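Visit to the Mirani house in Etstead
by Emília Paulík

In February our small group went to see how the Mirani house collects its kitchen waste. We were ten people, and Radoslava Sokol received us at the door with tea and slices of orange. After the tea she asked us to keep all the peel.

The house gives its fruit waste to the garden next door, which takes some 22 kilos in a month. Radoslava explained that citrus is kept apart from the rest, and it must be in small pieces before it goes to the garden. I did not know this, and at home I always put everything together.

We had the most time in the front room, where there is a white table with a dark glass top and shelves with glassware and jars in the wall. I liked that the sorting is done in a room where people also live. The visit took 2 hours and I would gladly go again. 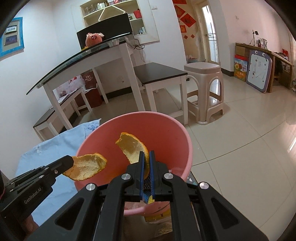 Orange peel over the pink bucket, Mirani house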